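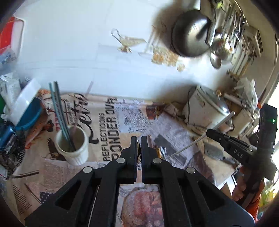 Utensil table, Mosora kitchen, with the white cup in use.

Progress report to Esfahani, December 2022
Prepared by Maximiliano Marín

The June plan promised that sorting the small utensils into cups would cut setup time in half. I have my doubts. We have spent roughly 3000 dollars of the grant, and 53 of the 50 planned sessions are done, so effort isn't the problem. The cup fills up fast, and
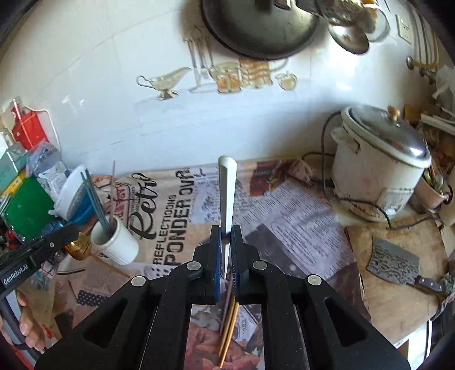 the long pieces end up on the newsprint covering beside it anyway. Cerer's checklist calls that "in progress." I would call it a table with things on it. Setup times went down in 2 of the months we tracked and back up in the rest.

Watus has offered a divided tray. Before we pay for one I'd like to see it tried with chopsticks and a ladle. No new spending is requested this quarter.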